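Tube racks, labels and the great bench tidy

September 3, 2026

I have been putting off the small plastics for ages, and this week I finally got to them! If you have ever kept a yeast and sourdough hobby going at home you will know what I mean by small plastics: the little tubes, the tips, the boxes the tips came in, the lids that have parted company with their boxes. They breed. I opened the cupboard under the window to get one sleeve of tubes and had the whole shelf come down on my feet, and that was that, kettle on, everything out onto the floor.

A bit of background for anyone new. I keep a small library of yeasts and starters, mostly wild ones I've caught from fruit and flowers (the plum one is still my favorite, it makes a loaf that smells like jam). Each one gets a few little tubes in the freezer so that if I kill the jar in the fridge, which I do, I can start over. For years the tubes lived in sandwich bags. You can imagine. You reach in for the plum and come up with a handful of frosty tubes whose labels have all slid off, and then you're baking with a mystery.

So, racks. I went a little overboard reading up on racks. The ones I settled on are the kind that sit in their own box, with a grid of round holes on top and a hinged lid that closes over everything. I love them. I love them more than a person should love a box! The tubes stand up straight, you can read the caps from above, and when you're done the lid snaps down and the whole thing goes in the freezer without anything rolling about.

I bought mine from Vason, two boxes to begin with, and then a couple more from Pramanik when I realized that two was never going to be enough. They're close enough in size to stack, though the Pramanik lids are a touch stiffer and want a firm thumb. I'd take either again. The Stistetti ones I tried last year had lovely deep holes but the lid came off altogether the first week and I never did get it back on, so that one holds paint brushes now.

Sorting was the fun part. I turned every tube out onto a tea towel and made piles: full and labeled, full and a mystery, empty and clean, empty and who knows. The mystery pile had 17 in it. Seventeen! I kept two of those for a wild card bake (I'll report back) and let the rest go. It was a surprisingly cheerful thing to do. I had been hanging onto some of them out of guilt.

Then came the question of how to lay out a rack, and I have opinions now. I started by filling from the back left corner, row by row, like a sensible person, and hated it within the hour. When every hole is full you can't get your fingers around a tube to lift it out, and if you pull one you nudge its neighbors. Now I leave gaps. Each starter gets its own little patch with empty holes around it, so the rack looks scattered and a bit gap-toothed but I can find the plum with my eyes half shut. One rack is for things I'm using and the other is mostly empty, waiting for the next round.

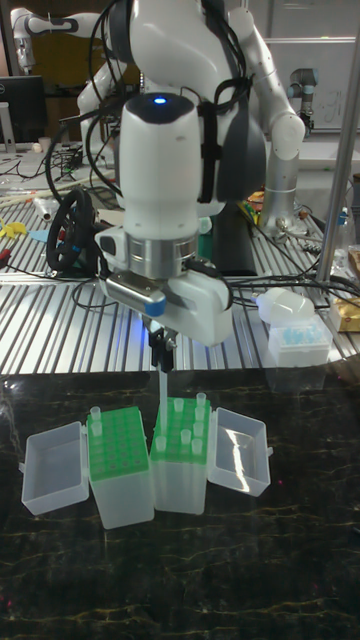

The other big change is that I work with both racks side by side and the lids well open. I used to keep one box shut while I filled the other and I was forever opening and closing them with my elbow. Side by side is so much nicer. A tube comes out of one, goes into the other, and the whole job is a few inches of travel.

Labels next. I tried writing straight on the tubes and my handwriting on a curve is hopeless, so I've gone to little round stickers on the caps with a letter and a number. P is plum, E is elderflower, A is the apple one that keeps trying to climb out of its jar. The key lives in a notebook, and a copy is taped inside the cupboard door. I did the stickers on a roll of 200 from Pruretis and they have held up in the freezer so far, though I did learn to stick them on while the tubes are at room temperature and leave them overnight. Put one on a cold cap and it will be on your sleeve by lunch.

Tips are still a work in progress. I have more of them than I will use in my lifetime (535 in the last bulk order, I got carried away, they were on sale) and they're taking up the whole bottom shelf. I've started decanting them into the old boxes as those empty out. It's slow, fiddly, and weirdly soothing with the radio on.

One thing I'd still like is a tray that holds two boxes snugly so I can carry the pair to the freezer in one go. I've been using a baking sheet with a damp cloth on it, which works fine until you meet the cat in the hallway. If you've found a good tray, please tell me in the comments! I'd also love to hear how you group your tubes, by fruit or by date or some other way entirely. I went by fruit and I'm already wondering about it, because the elderflowers from this spring and last spring are very different animals.

Next up is the jar shelf. There are lids up there that don't fit anything I own, and the apple starter needs a bigger home before the weekend.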